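Wancombe Kitchen Words: a regional cooking vocabulary list

Version 2, updated in August

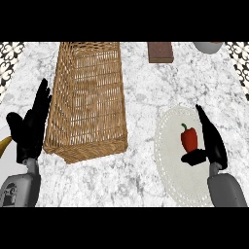 Wancombe is a list of cooking words and phrases as people say them at home, gathered from letters, recipe cards, church and club cookbooks, and a good many patient conversations. It holds 3,045 entries at present. Each entry gives a word or phrase, what the person meant by it, a sentence or two showing how it was used, and whatever we could learn about where it came from. If you have ever been handed a recipe that told you to cook the onions "till they quit arguing," this is the sort of thing we collect, and we are very glad you stopped by.

The project began as a plain text file of sayings from one family, passed back and forth until it got too long to scroll through comfortably. Then a few neighbors sent theirs, and their cousins sent theirs, and before long there were three different meanings for "a lump of butter" and we needed a proper way to keep them straight. The present format grew out of that. It still shows its roots in places, and you'll find the oldest entries are shorter and more opinionated than the newer ones.

What's in the folder

entries.csv is the main file, one row per entry. Most people will only ever need this one.

sources.csv lists where each entry came from, by type of source and region. Personal names have been left out.

variants.csv ties together spellings and sayings that belong to the same idea, so that "smidge," "smidgen" and "smitchin" can find each other.

measures.csv is a smaller table of 197 household measures, with a modern amount where we felt safe giving one.

CHANGES.txt is the running log of corrections. It's wordier than it needs to be, and some of it is just us changing our minds about hyphens.

The columns in entries.csv

id: a short code that stays the same from one version to the next. When an entry is removed, its code is retired with it and never given to something else.

headword: the word or phrase, in lower case unless it contains a name.

kind: one of measure, doneness, texture, method, tool, dish, warning, or other. We went back and forth over "warning" for a long while, but there really are a lot of them, and they didn't sit well anywhere else. ("Don't stomp near a cake" is a warning. So is "never trust a thin custard.")

meaning: our explanation in everyday words. We tried to write these the way you'd explain it to someone standing next to you at the stove.

example: a line from the source itself, with spelling kept as written. Blank when the source gave us only the word.

region: a broad area, never a town. Blank if the contributor didn't know or preferred not to say.

period: early, middle, late, or unknown. These are very loose and refer to when the source was written or when the speaker remembered hearing it.

confidence: high, medium, or low. There's a longer note on this below, and I hope you'll read it before you sort by it.

note: anything else. Some notes are long. A few contain an entire recipe, which we know isn't good practice, but the recipes were nice and we didn't have the heart to cut them.

Where the words came from

The largest share came from handwritten recipe cards and notebooks. Those are wonderful to work with and also a little maddening, because people writing for themselves leave out everything they already know. A card for rolls might say "flour, the usual" and nothing more. We recorded "the usual" as an entry only when a relative could tell us what the usual was.

Next come the community cookbooks, the spiral-bound kind with a tabbed divider for congealed salads. We took single words and short phrases from these and did not copy out whole recipes. After that there are letters, and last of all the conversations, which were written down by hand at the time. There are no recordings in the collection and we aren't holding any back.

The Solís notebooks deserve their own mention. They are a set of household notebooks kept in both English and Spanish, often switching in the middle of a sentence, and they gave us 97 entries we had not seen anywhere else. Entries from them carry the word solis in the note column, without the accent, so that searching is easier. Where a phrase mixes the two languages we left it mixed. The meaning is always in English, and where the Spanish carries a shade we couldn't quite bring across, the note says so.

How an entry gets made

Somebody sends a word, or we come across one. We check whether it's already there under a different spelling, and if it is, the new spelling goes into variants.csv and the source gets added to the old entry. If it's new, one person writes the meaning and another person reads it without seeing the source, then says back what they think it means. When the two don't match, we rewrite it. This is slow, and it has led to some very long talks about the difference between "stiff" and "standing."

We don't tidy the examples. If the card says "bake untill brown enough for company," then that is what you'll find in the file, double l and all. Stains and torn corners are marked with three dots in square brackets.

A note on confidence

High means that two or more separate sources used the word the same way, or that the person who used it explained it to us directly. Medium means one clear source. Low means we are guessing from the rest of the recipe, and we may be guessing badly. Please be kind to the low ones. Some of our favorites are in there, and more than one has turned out to be exactly right when a reader wrote in to tell us that their own grandmother said the same thing.

What confidence does not tell you is how common a word was. A saying could be known up and down a whole valley and still reach us through a single card. We would ask you not to count entries by region and draw a map from the result. The regions with the most words are mostly the regions where we have the most relatives.

About the measures

Household measures are the part people write to us about most, and they do need a little care. A teacup in one notebook is plainly smaller than a teacup in another, and "butter the size of an egg" depends a good deal on the hen. In measures.csv the modern amount is always a range, with a low and a high column, and we left both columns blank when the sources disagreed too much to be useful. If you're baking from an old card, start near the middle of the range and go by feel.

Please don't use this table for canning or preserving, or for anything else where the amount matters for safety. Several of the old instructions in the warning and method entries are also things we would not do today, such as leaving a filled pot on the back of the stove overnight. They're in the list as language and we haven't tested them.

Opening the files

All of the tables are plain comma-separated text in UTF-8. If the accents in the Solís entries come out as gibberish, your spreadsheet program has most likely guessed the wrong encoding, and you'll want to use its import option instead of double-clicking the file. Fields with commas in them are wrapped in double quotes. Line breaks inside the note column have been replaced with a vertical bar.

There's a small lookup tool called Zustis that reads the folder and lets you search by headword or by meaning. It's handy when you half remember a phrase. Type zustis followed by the word and it will show you the entry along with its variants. It has no settings to speak of. The older tool, Pluter, still works with version 1 but will trip over the variants table, which wasn't there when it was written, and we don't plan to mend it.

Known problems

The dish category is thin. We were late in deciding to collect dish names at all, and anything before that point went in under other.

Region is blank for many of the early entries, and the people who might have filled it in can't always be reached.

A few headwords appear twice on purpose because they have two meanings that don't touch. "Blink," for instance, is a length of time in one house and a kind of spoiled milk in another.

Period is the weakest column in the file. If you need dates for serious work, go to sources.csv, and even then be gentle with it.

Sharing and reuse

You're welcome to use the list for teaching, writing, family cookbooks, crossword puzzles, or whatever else you have in mind. Please say that it came from Wancombe and mention the version, and if you change the entries, say that too. The words themselves belong to everybody, but the explanations took a good deal of work and we like to know where they end up.

Sending us a word

We would love to have it. Tell us the word, what it meant, and who in the family used it (mother, great-uncle, the lady across the road, no names needed). A sentence using it is a great help, and so is a broad region. Spelling doesn't matter one bit. Mail is read on Sunday, usually with coffee and something in the oven, so it may be a week before you hear back. If you think we've got a meaning wrong, send that along as well, with the entry id if you can find it, and we'll put the correction in CHANGES.txt.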